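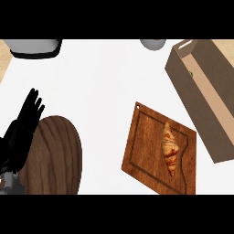
Agata Greco told us in the spring that the Prundwood orchard would never get a decent crop off those old trees without a proper winter pruning, and we have thought of her remark nearly every week since.

So, dear friends at the Amissah Fund, a progress report, and a happy one for the most part! Your grant has paid for 70 new apple whips (mostly russets, plus a few cider kinds Isamu Onishi talked us into), and all but two have leafed out nicely. The deer fence along the Tenville road is finished, though the gate sags and we'll have to rehang it before the fall picking days.

The old trees are slower going. We got through the lower rows last winter and had to leave the hill for this one, so pruning starts up again in November. Fruit on the pruned rows is bigger and cleaner, but the hill is full of scab and I don't expect much from it besides cider.

Of the $700 set aside for tools, $300 is still unspent. We'd like to put it toward a second orchard ladder, if that's all right with you, and I'll send the receipts along with the next report. Do come out and walk the rows with us when the russets are ready. Wear boots, the bottom path floods.

Prundwood Community Orchard, Ladeo Lane, Tenville | Contact us | Back to top

3 comments | 2 shares

Recent reports
Fencing the Tenville side
What we learned about grafting
Cider day: thank you all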